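Basket and Packing Table Check, with Comments
Bisham site, February round
Checked by: Azucena Cuevas
Second reader: Nkrumah Tetteh

Overall: pass, with two small jobs to do. I really enjoyed this one. The packing tables have come a long way from last winter and it was a pleasure to go through them. Comments are under each line, so please read them even where the result is "OK" – some of the best news is hiding in there.

PART A. BASKETS

A1. Handles fold flat and stand up again without sticking
OK. Every basket in the stack moved freely. The new habit of wiping the hinge ends is paying off, keep it up!

A2. No cracks at rim, corners or handle ends
OK with comment. One basket has a hairline crack under the rim. I put tape on it and set it on the repair shelf. Please don't let it drift back into the stack.

A3. No sharp edges on the side openings
OK. Ran a cloth around the inside and outside of each one and it never snagged.

A4. Clean inside, including the bottom corners
OK. Lovely. Last time I found a squashed grape and a receipt, and this time I found nothing at all.

A5. Spare baskets stacked no higher than the line on the wall
Fix. The stack by the door was over the line. Moved two down during the visit. Zorica Petkov will repaint the line in a brighter color so it can be seen from the aisle.

PART B. PACKING

B1. Upright boxes stand side by side and support each other
OK. This is the part I was most excited to see. People have clearly taken the practice session to heart, and the boxes are going in shoulder to shoulder.

B2. Bottles closed tight before they go in
OK. Caps tested by hand on the bottles at table 5, all snug. If a bottle has to lie down, give the cap one more turn first.

B3. Small and round things tucked where they can't roll
OK. Good use of the basket walls for this.
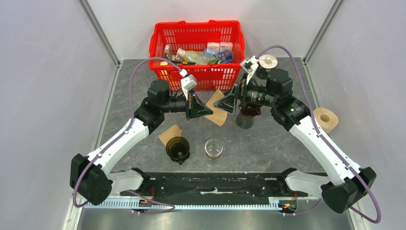 Item B3: red basket at the back of the table, small yellow ball tucked against the inner wall. Green bottle on its side, see B2.

I like this basket a lot as a talking point for new packers. The two white boxes stand side by side with the blue one lying in front of them, and the little things have their own end. When you show it to someone, ask them what they would check before picking it up. The answer I'm hoping for is the bottle cap, then the handle.

B4. Weight spread evenly between the two ends
OK with comment. I lifted a sample of packed baskets at table 5 and most hung level. One leaned a good bit toward the box end. Swapping a jar to the other side fixed it in seconds, so try a short test lift before you carry anything across the room.

B5. Nothing heavy resting on soft food
OK. Bread was on top in each basket where there was bread. Hooray.

B6. Handle can come up without catching on the contents
OK. Watch tall boxes here. If the handle bumps a carton on the way up, turn the carton or lay it down.

PART C. TABLES AND FLOOR

C1. Tabletop clean and free of grit
OK. Wiped down before the 7 a.m. start and again at noon. On a mottled gray top, crumbs are hard to spot, so go over it with your palm after the cloth.

C2. Basket fully on the table, no overhang
OK. All of them were set well in from the edge.

C3. Walkway clear from tables to the door
Fix. Flattened cartons were leaning by the exit. Viorica Ursu cleared them while I was still writing this line, which I thought was terrific. Still marked as a fix so we look at it again next round.

C4. Spill kit stocked and easy to reach
OK. Cloths, gloves, bags and the long brush are all there, and the lid opens with one hand now.

C5. Floor mats flat, corners not curling
OK. The new mats are so much nicer to stand on. My knees noticed right away.

PART D. PAPERWORK

D1. Table log signed at the start and end of the shift
OK. Last entry was sheet 167 and every line above it was filled in. Handwriting much improved too!

D2. Incident slips filed
OK. Mateja Kneževič has them in order, with the older ones boxed and labeled.

D3. Copy of this checklist posted where packers can read it
OK with comment. The posted copy is the old version and doesn't have B6. I left a fresh one at the desk.

JOBS TO CLOSE
Wall line repainted (A5) – Zorica
Carton corner moved away from the exit (C3) – Viorica
Both within 48 hours, please. Leave a note in the table log when yours is done and Nkrumah will sign it off.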